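In Defense of the Junk Drawer

My sister-in-law has a drawer in her kitchen that contains eleven small boxes. Each box contains one kind of thing. There is a box for batteries, a box for rubber bands, and a box for the little twist ties that come on bread bags, sorted, I am sorry to say, by color. She showed it to me on a Tuesday evening the way other people show you a new baby, and I made the same noises.

I drove home and opened my own drawer, the one to the left of the stove. It stuck, as it always does, on the handle of the potato masher. I reached in past a tape measure and a birthday candle shaped like the number 4 and came out with the scissors in about two seconds. I have been thinking about that ever since.

We are living through a great age of containers. I don't know when it started, but I know when it reached Juldale, the town where I live, and that was the June when the old carpet place on the bypass reopened as a Bravis. Bravis sells things to put things in. It has 700 kinds of bin, according to the banner, and it has an aisle of bins designed to hold smaller bins. I went in for a shower curtain and they did not have one, though they had a very nice caddy for the rings.

The gospel of Bravis is that every object has a home. I have no quarrel with that as poetry. As a way to run a house it asks you to make a decision about each thing you own, then remember the decision, then get everyone you live with to remember it too. My husband can't remember where we keep the plates. 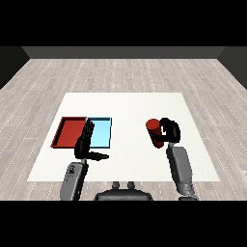

A red tray, a blue tray, and the whole afternoon ahead.

Two trays I could live with. Two trays is a system anyone can hold in their head: this one, or that one. My grandmother ran a household of six on roughly that principle. There was a dish by the door for what was leaving the house and a dish by the phone for what was staying, and if you put your keys in the wrong one you heard about it. The trouble begins with the third container, which is always labeled Miscellaneous, and which is a junk drawer that cost you money.

I took this theory to Kulsoom Rajput, who lives across the street and used to run the stockroom at a hardware wholesaler called Marwat. I expected an argument. Kulsoom had 25 years of numbered shelves behind her and alphabetizes her soup. She said that a stockroom needs labels because strangers have to find things in it, and that a kitchen drawer has maybe three customers. She also said the people at Marwat kept a bucket under the counter for whatever didn't have a number, and that on a busy day it was the most visited spot in the building. She was not proud of the bucket. I think she should be.

What the bucket has going for it is that you know it's there. When I lose something in my house, I look in the drawer, and if it isn't there I assume it has been stolen or eaten. That is a complete search. When my sister-in-law loses something, she has eleven boxes to check and a growing suspicion that she once had a clever idea about where it should go. Clever ideas are where scissors go to die. I spent most of a winter without a passport after putting it, during a burst of self-improvement, "somewhere sensible."

I will grant the other side a few points. Medicine should have its own place. So should knives, which is a lesson the junk drawer teaches you once. And there is a real pleasure in the sorting itself, the picking up of one thing and the setting down of it over there, which I don't want to sneer at. Small children will do it for an hour with blocks and never ask what it's for.
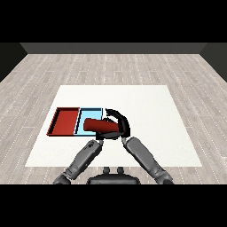

The Price of a Label

Let's talk about the label maker, because I bought one. It's a Taltar, it cost $44, and it came with a cartridge of tape that lasted exactly as long as my enthusiasm. I labeled the flour. I labeled the sugar. I labeled the shelf on which they stood FLOUR AND SUGAR, for anyone who had come in through the ceiling. Then the tape ran out, and a new cartridge turned out to be sold only in packs of five, and I put the Taltar in the drawer to the left of the stove, where it has been very easy to find.

A month later we ran out of flour and someone in my family filled the jar with rice. It still says FLOUR. Everyone in the house knows it's rice. Guests do not, and one of them has made a memorable gravy.

This is my real complaint about labels. They describe the house on the day you made them, when you were rested and a little smug, and the house moves on without telling them. A drawer full of odds and ends is at least up to date. Mine holds the allen key for the bed we have now and the charger for the phone my husband has now, on top of the charger for the phone he had before. You could date it like a riverbed.

My sister-in-law figures she has spent $300 at Bravis since the spring. She told me this on the phone while she was looking for her scissors. I had the sense to keep quiet for a while, and then I didn't, and I've been asked to bring my own dessert at Thanksgiving. I'll need the good pie server. It's under the potato masher.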